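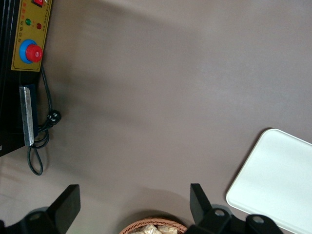
3.2 Table and display furniture

The refreshment table at the Drultov site was treated as a fixed area throughout the study, and only the display furniture and the goods placed on it were varied. Two zones were marked on the plan: a display zone, in which goods were offered, and a collection zone, in which a tray was filled. Space taken up by permanent fittings was subtracted before any layout was drawn. A black housing stands at the side of the working surface, and the power cable hanging from its yellow control panel lies in a loop on the tabletop below. The ground under a loop of this kind was counted as unusable, as was a strip in front of the red emergency stop button, so that no basket or stand could come between a person and the button. The remaining area was divided according to the Morkodari layout sheet, which assigns each class of goods a position by height, footprint and stability.

Tall goods were placed at the back. Bottles have a small base for their height and hide whatever stands behind them, and in pilot layouts with bottles at the front the goods in the second row were missed more often than any others. A two-tier stand was therefore used for drinks. Low goods, such as boxed biscuits, were laid flat towards the front, where the printed upper face could be read from a standing position. Small goods of one kind and similar size were held loose in baskets or shallow trays. Small goods that differ only in the colour of the lid or label were given stepped risers, which keep each item apart from its neighbours and leave the lid in view.

3.3 Goods and wrapping

Goods were grouped by wrapping and not by food type. The groups were rigid (boxes, bottles), semi-rigid (cups, foil-covered containers) and soft (film-wrapped bars, packets, sandwiches). The division matters because soft goods do not keep the position in which they are set down. A film-wrapped bar in a round basket has no fixed orientation, and its label may face in any direction. Sandwich wedges are an awkward case. The wrapping is soft, the contents yield under light pressure, and the triangular outline gives a stable rest on one side only. In the layouts recorded here a wedge could be leant on a stepped display or laid on the tray.

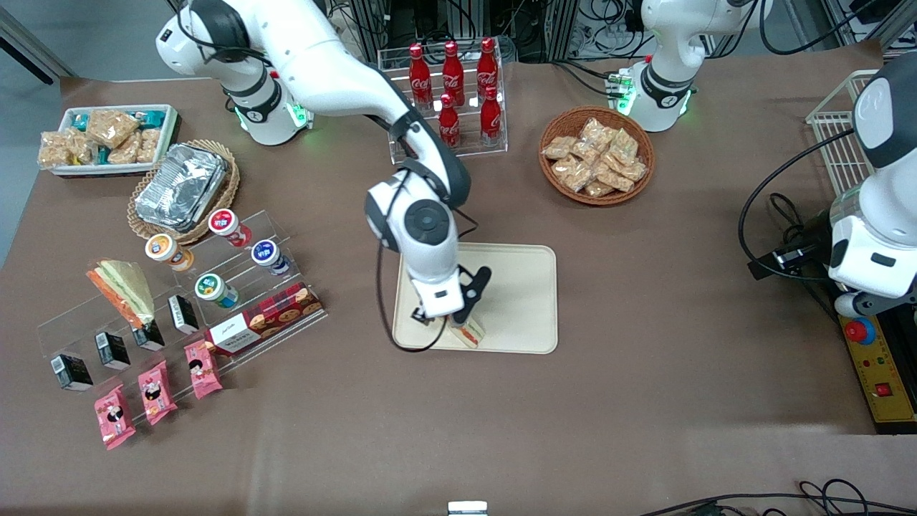 Figure 4. Mixed goods on the cloth-covered table, with bottles on a two-tier stand, baskets, stepped displays and a wrapped sandwich wedge at the tray.

The layout in Figure 4 follows the sheet in most respects. The bottles occupy the tiered stand near the back, and the wrapped golden bars share one round wicker basket. The cups stand on a clear riser, with lids in different colours, and the red biscuit box lies in front of them. The small black boxes with white labels form a diagonal on their own display, an arrangement adopted after straight rows were found to hide the lower part of each label. The beige tray has rounded corners, which reduces the flat area available to a rectangular pack by more than its outer dimensions suggest.

3.4 Recording of placements

Each movement of an item from the display zone to the tray was entered as one placement. The full record contains 1,641 placements, of which 1,182 concerned soft goods. The imbalance reflects the stock supplied by Dramani, in which bars and packets outnumber boxes, and no weighting was applied to correct it. A placement was classed as settled if the item lay wholly within the tray and did not move when the next item was added. Items resting on the rim were classed as unsettled, whatever their wrapping.

Two limitations should be noted. The cloth has a higher friction than a bare surface, so distances of slip measured on it cannot be carried over to uncovered tables. The clear stands were also difficult to outline in overhead views, and their edges were taken from the layout plan wherever the two sources disagreed.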